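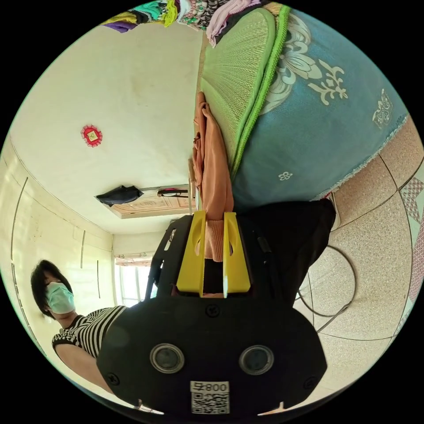 Kolbrún Zoëga's only comment on our first draft was that a gecko would have failed the course on presentation but passed on adhesion, and that we had managed it the other way round. We have tried to fix the adhesion.

Project report: Dry adhesive pads modeled on the gecko toe
Group members: Védís Þrastardóttir, Nélida Rivadeneira, Kobe Jansen

Background

A gecko's toe is covered in very fine hairs, and each hair splits at the end into flat tips. The tips get close enough to a wall for weak forces between molecules to add up. There is no glue involved, and the animal can peel its foot off whenever it likes. Our pads could also be peeled off whenever we liked, and quite often when we didn't.

The plan was to cast silicone rubber in a mold with small angled posts, press the result against glass, and see how long it would hold a hanging weight. Angled posts should grip when pulled one way and let go when pulled the other. We named the design Climport, which Kobe says sounded better at midnight.

Making the pads

We cast 12 pads. The first mold came from the workshop in Flokdale, and its posts were too tall for their width. They leaned on each other and stuck together in clumps, so the pads were very good at adhering to themselves. This is a known problem and is described in the reading for week two, which we read in week seven.

The second mold, called Mollska after a cat, had shorter posts. Vibeke Gunnlaugsson let us use the vacuum chamber to pull the bubbles out of the rubber before it set. Of the 12 pads, 7 came out of the mold in one piece. The other five are in a jar.

Testing

Each good pad was pressed onto a clean glass plate with the same weight, then loaded with a small bag of steel shot. We wrote down the time until it fell. The best pad held for 29 minutes in the gripping direction. Turned around, it dropped the bag right away, as the theory says it should, and we were more pleased about that than we had been about anything since January.

Dust was the real trouble. After 6 presses without cleaning, even the best pad would barely hold its own weight. Wiping with alcohol brought most of the grip back. Geckos clean their toes by walking, an option our pads did not have.

What we would change

Nélida wants to try a stiffer rubber with a soft tip, and has already drawn the mold. Kobe wants a dust cover. Védís would like the pressing done by a machine, having compared her own Thursday results with everybody else's and found that she simply leans harder. The force readings are in the appendix, including the ones from the day the scale was set to ounces.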